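Visit report: Istutis knitwear plant, open day
2019-05-14

Istutis opened its dyeing and finishing halls to trade visitors for the first time in 3 years. The tour took in 4 departments, starting at the yarn store and ending in inspection. Groups were limited to 13 people, and ear protection was issued at the gate.

Circular knitting runs on Bover machines, all set up for single jersey at the time of the visit. Cotton yarn comes in on cones and is left to condition overnight before it is loaded. The guide gave the daily output of the hall as 2000 kg of greige fabric, most of it for plain T-shirts.

Dyeing is done in rope form in closed vessels. White goods skip the dye stage and go through a peroxide bleach, a neutralizing rinse and an optical brightener. Water from the last rinse is filtered and reused in the first wash of the next batch. The filter unit was supplied by Yurchenko and was installed behind the boiler house, where the group could view it only from the walkway.

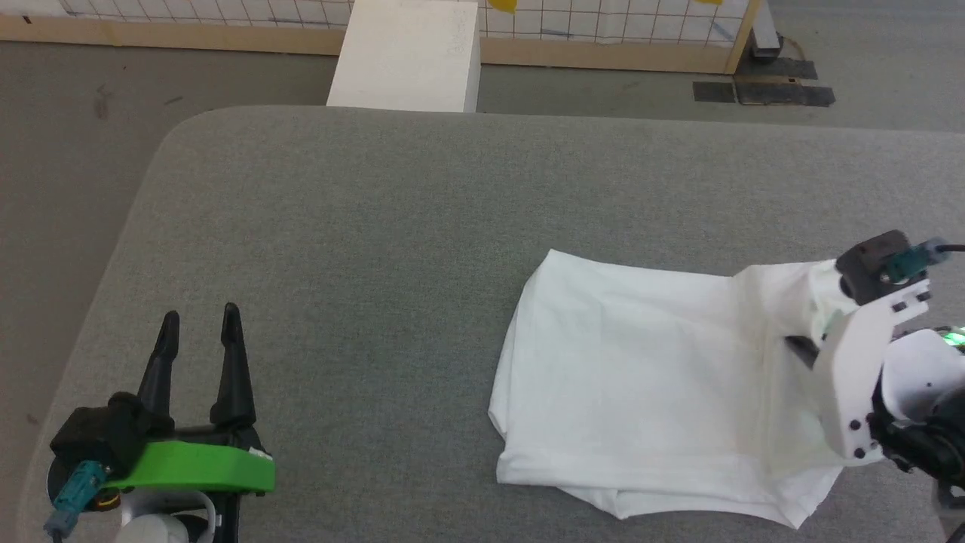

White T-shirt on a gray felt-covered table.

Finishing was the most useful stop. Fabric is compacted before cutting to bring down shrinkage along the length. Test pieces are washed, tumble dried and measured against marks made before washing. Spirality, the twist that pulls side seams toward the front, is recorded on the same sheet. Rolls outside the limit go back to the stenter.

Cutting and sewing are contracted out to Bakia and were not part of the tour. Questions on seam strength were referred to that firm. Parking is at the north gate, and the canteen takes cash only.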